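Good Practice for Handheld Gripper Recording: Set Up the Same Way Every Time

If you've just picked up your first pair of handheld grippers, welcome! This is one of the most fun ways to teach a robot arm a new job. You do the task with your own hands, the tracking follows the marker cubes, and the arm learns from what you did. I still get a kick out of watching an arm copy a move I made that same morning.

The catch is that small differences in setup add up fast. We went back through 1423 recordings at Karham last winter and had to throw out 1144 of them, nearly all for things that could have been caught in the first few minutes. Zoila Ospina and I wrote these rules after that (she did most of the hard thinking), and the teams at Gullia and Nemska now use them too, with a few changes of their own.

Before you pick anything up

Read the task sheet all the way through, even if you did the same task yesterday. Check the version letter at the top against the one on the team board.

Pull your sleeves clear of your wrists, or wear short ones. Loose cuffs love to slide over a marker face right when you need it. Take off watches and bracelets too, and wear closed shoes.

Look at where the power strips and routers sit. Cables on the floor are a trip risk, so the rule is simple: anything you have to step over gets moved or taped down before you record. The routers themselves can sit low, but keep them out of your walking path and don't stack anything on their vents.

Check the cubes

The marker cubes are the heart of the whole thing! Every face you plan to use should be flat and clean, with the full black border showing. A peeling corner is enough to fail a cube. Wipe with a dry cloth only. Dorin Neagu once used glass cleaner and we printed new faces for a week.

Then hold each cube up in good light and turn it slowly, with your fingers away from the printed pattern.
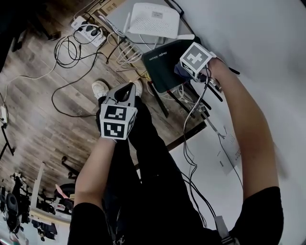 Page last changed: January, 4:16 pm, by L. Nistor

Give the cables the same care as the cubes. A bundle that droops is fine as long as it has slack and hangs away from the jaw. Move your arm through its full reach, up, down and across your body, and stop if you feel any pull at the connector. Never wrap the extra length around your hand. If you need it shorter, make a wide loop and use a soft tie.

Now the jaws. Open and close each gripper 16 times, slowly, and watch the reading on the laptop. It should come back to the same closed value each time. If it drifts, run the zero step again and repeat.

Record a test clip

Do one short clip of nothing but arm movement. Start with both grippers in front of your chest, hold still for a slow count of three, then sweep left, right and back. Play it back right away. Both cubes should be tracked from start to finish, with no jumps.

If you see a jump, check for glare first. Shiny tape and bright windows cause more trouble than anything else I know of.

During the session

Move at the speed you'd use to hand someone a full cup of coffee. Say "mark" out loud if you fumble, then keep going to the end of the task. Fumbles are useful, so please don't delete them yourself!

Take a break after every 1200 seconds of recording. The timer in Tran will beep at you. Put the grippers down on the mat with the jaws open and the cubes facing up.

When you finish

Write the cube numbers and the task sheet version in the log. Unplug at the power strip end last. Coil the cables loosely and hang them on the hooks by the door. Damaged cubes go in the red tray with a note saying which face is bad.

Changes to these rules go through Floarea Marinescu, and she really does want to hear from you, especially if you've found a better way to keep those cables tidy.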